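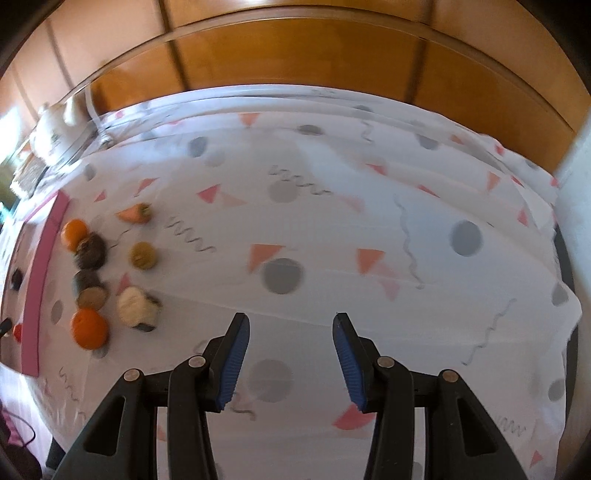
Equipment Budget, Second Period — Tresville Site

Dear Flora,

Thank you again for your patience with the July figures, which I know reached you later than either of us wanted. We have now bought 8 hand-held grippers from Erkmont and have 11 sets of spare finger pads in the drawer, so table work with fruit and small cakes can carry on while we sort out the arm.

On the arm itself, we have two quotes. Wusta is the cheaper by $1,000, but Chambi includes the mount and a year of service, and I lean that way — gently, and I would love your view before we sign. We have spent 79 percent of the equipment line so far. I would like to keep the rest back for the arm and put off the second workstation until spring.

With warm thanks,
Edit Vörös
20/10/2021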